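Why Does Hair Get Tangled?

You go to bed with smooth hair. You wake up with a knot at the back of your head the size of a walnut. Nothing happened in the night except sleeping, so where did the knot come from?

To answer that, you have to look at hair very closely.

What a hair is made of

Hair is made mostly of keratin. Your fingernails are made of keratin too, and so are a horse's hooves and a bird's feathers. The part of the hair you can see is not alive. It has no nerves in it, and that is why a haircut doesn't hurt. The living part is at the bottom, under the skin, in a tiny pocket called a follicle. When somebody pulls your hair, the skin around the follicle is what feels it.

Each hair has layers. In the middle of a thick hair there may be a soft core called the medulla. Around it is the cortex, which makes up most of the hair. The cortex gives hair its strength and holds its color. On the outside is the cuticle.

The cuticle is the layer that matters for knots. It is made of thin, flat scales that overlap like shingles on a roof. The scales all point the same way, from the root toward the tip. They are far too small to see without a microscope. If you magnify a hair 200 times, the edges of the scales start to show. At 500 times you can see them clearly.

You can feel them, though. Take one long hair and hold it at the root end. Slide two fingers of your other hand down toward the tip. Now slide them back up. Going up feels a little rougher, and it may squeak. Your fingers are rubbing against the edges of the scales.

How a knot starts

When hairs lie side by side and all point the same way, they slide past each other. When they cross over, the scales of one hair can catch on the scales of another. Then a third hair gets caught in the loop, and then more.

Moving around makes this happen faster. Wind does it. Wool hats do it. Your pillow does it every time you turn your head at night, and the back of your head rubs the most.

Hairs that have fallen out add to the trouble. Everyone loses some hair every day. A loose hair doesn't always drop to the floor. It can stay in with the others and wrap around them like a piece of thread.

Old hair tangles more than new hair. The hair near your head has only just grown. The ends of long hair may be years old, and they have been washed, rubbed, and dried many times. Some of their scales have chipped or lifted up, so they catch more easily.

What about curls?

Straight hair grows in a fairly straight line. Curly hair bends and turns as it grows, so each hair has more chances to hook around its neighbors. Curls can also be drier. The skin on your head makes an oil called sebum, and it takes longer for oil to travel down a curl than down a straight hair.

Many people with curly hair comb it while it is damp and has conditioner in it. Conditioner coats the scales and makes them slippery. Many people with straight hair do better if they wait until it is nearly dry, because wet hair stretches and can snap if you tug on it.

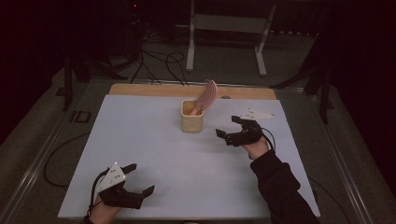 A pink hairbrush standing in a small beige cup.

What a brush does

A comb has one row of teeth. A brush has many rows of bristles, and each row separates the hairs a little more. A brush also picks up oil near the scalp and spreads it toward the ends, where hair is driest.

Bristles come in different kinds. Boar bristles are stiff animal hairs set close together. They are good at spreading oil and smoothing the top layer. Plastic and nylon bristles are usually farther apart, and they reach deeper. For big knots, a comb with wide gaps between its teeth often works best of all.

How to get a knot out

Most people start at the top of the head and pull down. This pushes all the small tangles into one large one. Try it the other way around:

Hold your hair in one hand, just above the knot.
Start brushing at the very ends.
When the ends are smooth, move up a little and brush down again.
Keep moving up until you reach the scalp.

Holding the hair above the knot stops the pull from reaching your follicles, so it hurts much less. If a knot won't move, put a little conditioner on it and work it apart with your fingers.

How to have fewer knots

Put long hair in a loose braid before bed. A braid keeps the hairs lying in the same direction. A satin pillowcase can help too, as smooth cloth rubs less than rough cloth.

Pat your hair dry with the towel. Rubbing it in circles lifts the scales and crosses the hairs over each other.

Clean your brush now and then. Pull out the old hair, then wash the bristles in warm water with a drop of shampoo. Lay the brush on a towel with the bristles facing down so the water can drain out.

Try it yourself

You need 10 pieces of smooth sewing thread and 10 pieces of fuzzy wool yarn, all the same length. Put the thread in one jar with a lid and the yarn in another. Shake each jar for 3 minutes. Tip them out and try to pull the pieces apart. Which set is harder to separate? Look at the yarn with a magnifying glass and see if you can find out why.

Words to know

Cuticle: the outside layer of a hair, made of overlapping scales
Follicle: the small pocket in the skin that a hair grows from
Keratin: the tough material in hair, nails, hooves, and feathers
Sebum: the natural oil made by your skin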